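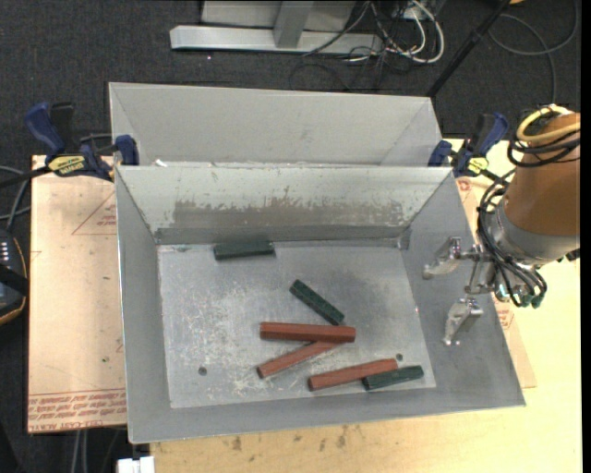 Slide 1. Six blocks in the gray bin, three green and three reddish-brown.

Good morning, everybody, and thank you for coming in so early with your coffee still in your hands (mine is under the lectern, so if I vanish for a second, that's where I've gone). I'm Nahuel Aravena, and I'm going to spend the next little while talking about wooden blocks and the bins we keep them in. I promised my sister I would say that with a straight face.

[Leave slide 1 up. Let people look.]

Start with the floor of the bin. See the white streaks and the scratches? I love a scuffed floor. When I first got interested in storage, back at the Pereyra workshop, I wanted everything to look new, and I spent a whole October rubbing marks out of metal trays with a rag. They came back, of course. These days I look at the marks first, and they get me asking what the bin has held and how people reach into it.

Then the walls. They lean outward as they come up to the rim, and that one choice matters more to me than any label or lid. With straight walls, a block lying flush against the side is a nuisance to pick up, and you end up scratching at it with a fingernail. A sloped wall leaves some room for your knuckles. Try it at home with a loaf pan and a box of dominoes and you'll see what I mean!

[Pause here. Ask who has a junk drawer. Wait for the hands.]

Now the divider at the back. There's a second compartment behind it, and I want to talk about second compartments for a minute, as I have strong feelings. At Pereyra we had 600 blocks in one big tub, all colors together, and every afternoon somebody tipped the whole thing out on the floor to find a green one. We put in a divider and the tipping stopped within 12 days. Green on one side, red on the other, and people kept to it without a sign.

You'll notice there's a dark smudge across the divider, low down in the middle. I'd wipe that before the next session, a damp cloth and then a dry one.

[If running long, skip to clamps.]

The blue clamps at the rear corners are the part I get the most letters about. Two on the left, two on the right, and the bin sits on a plain wooden tabletop. Please clamp your bins! A bin that slides when you reach into it will teach people to reach timidly, and then they don't put things back properly either. At Lamov they tried rubber feet first, and at Staleck they tried tape, and both of them went over to clamps in the end.

And last, how the blocks are lying. One of the greens is right up against the base of the divider, another is on the diagonal, and toward the front right a green one overlaps the tip of a red. I wouldn't straighten any of it. Six blocks on an open floor can lie any way they please, and you can still find the one you're after. Save your tidying for the full bins.

[Next slide: the Prurnness shelves. Take a sip of coffee first.]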